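Home | Minutes | Linen Cupboard | Join Us | Contact

We use cookies to remember your settings. OK | More info

Pukcombe Hall Users' Group — Minutes, July meeting

Present: Ikechukwu Osagie (chair), Paula Stanciu, Ese Nwachukwu, Abimbola Fashola, and me, Fatima Oyewole, typing as fast as I can. Started at 7 p.m., or a little after, when the kettle was done.

Last minutes
Agreed, with one fix. I had Paula down as wanting to get rid of the big folding table and it was the small one she meant. Sorry, Paula!

Cloths and folding
This took up most of the evening (I did warn everybody). We've been getting through cleaning cloths at a silly rate, and half of them end up in a wad at the back of the cupboard. Ese wants one way of folding and one place to fold, and I'm with her all the way.
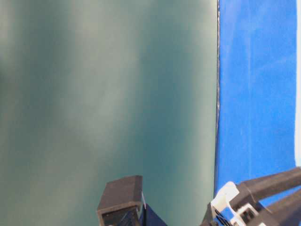 She'd also like the cloths sorted by job before they get folded, so the kitchen ones never get mixed in with the restroom ones again. Abimbola asked who would do the sorting. There was a pause — and then Ikechukwu said he'd take the first month, bless him.

We talked for ages about microfiber. Paula loves it and says to keep it away from fabric softener. Abimbola finds it grabby on dry hands and would take an old cotton dish towel any day. The light blue ones are fine by me, they have a nice knit to them and a proper stitched hem, so you can find the edge and get the corners to meet.
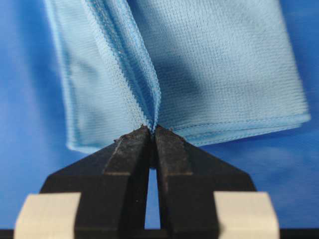 Page last changed: July, by F. Oyewole

Folding, carried on. We settled on in half, then in half again, with the hem on the outside. Ese had a fancier version in thirds and we all tried it and we all got it wrong, me worst of all.

Buying more
Ikechukwu had a price from Stonix for a box of 100. Paula thinks Ajayi will match it and will call them. Balance stands at $1,842, so we can afford either, but Abimbola would like us to use up what's in the cupboard first. Agreed to wait until Paula has her answer.

Paula also asked that we stick to light blue if we can. It's easy to tell apart from the darker blue mesh when they're side by side, and she's tired of squinting at piles.

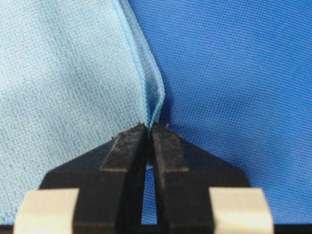 Any other business
Ferkent want the hall for 2 evenings next month. Fine with everyone, as long as they stack the chairs. Ese still has the spare key and will hang on to it.

To do
Ikechukwu — sorting, first month
Paula — call Ajayi
Ese — write up the folding on a card for the cupboard door
Me — type this up (done!)

Finished at 8:40 p.m.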